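The long wait at Godbridge

12/09/2018

The port at Godbridge has been closed to Mirnari ships since April. In that time the two governments have exchanged four formal notes, recalled one ambassador and held a single meeting, which ended before lunch. Each side says it is ready to talk. They do not agree on what the talks should be called.

The dispute began with fishing licences. Under the old arrangement, Mirnari could send 120 boats a season into the waters off Hodero, and Hodero took a fee for each of them. When the arrangement ran out, Hodero offered to renew it at half the number. Mirnari refused, its boats went out anyway, and the harbour authority shut the gates at Godbridge the following week.

What had been an argument over fish then became one about the border. Hodero's foreign ministry published a map with the sea boundary drawn further east than before. Mirnari answered with a map of its own, taken from a treaty Hodero says it never ratified. The Xie islands, three rocks and a lighthouse, appear on both.

People in Godbridge have little interest in the maps. The town lived off the ferry and the cold stores, and 900 people worked in one or the other. Most of the cold stores now stand half full. The ferry company has kept on its office staff and sent the crews home on reduced pay. On the hill road, lorries that once crossed in an hour take the long way by land, two days if the pass is open.

The government in Hodero has set aside money for the town, though the first payments were late and many of the smaller firms did not qualify. Shops near the quay have cut their hours. The school has lost the children of Mirnari families who went back over the summer — nobody ordered them to leave, but their permits were not renewed.

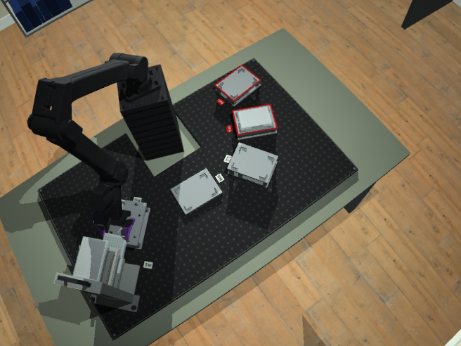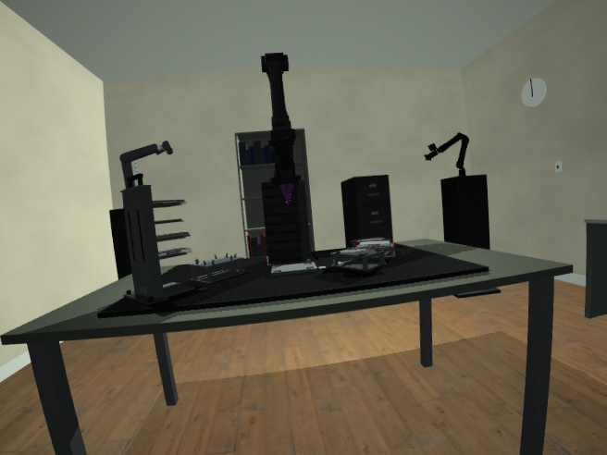 One reader in Godbridge wrote to us that the town had been through closures before, and that the last one was settled by the two harbour offices in a fortnight, with the ministries told afterwards. This time, the letter went on, the harbour offices have been forbidden to telephone each other.

Officials in the capital confirm that contact now goes through the ministry. They say local deals in the past left gaps that Mirnari was able to use. In Mirnari the same deals are remembered as the only part of the relationship that worked.

Outside pressure has been light. Neighbouring states have called for restraint and offered a venue. An observer mission was proposed in the summer, with a small staff based on the Xie islands, but Mirnari objected to entering them by way of Hodero, and Hodero would not accept any other route.

There is some movement. Last month 800 tonnes of grain went through Godbridge under a temporary permit, the first Mirnari cargo since the closure. A second permit, for 2,000 tonnes, has been requested and is with the ministry. Neither capital will call this a reopening. The harbour authority has asked its crane drivers to be available until the end of the month.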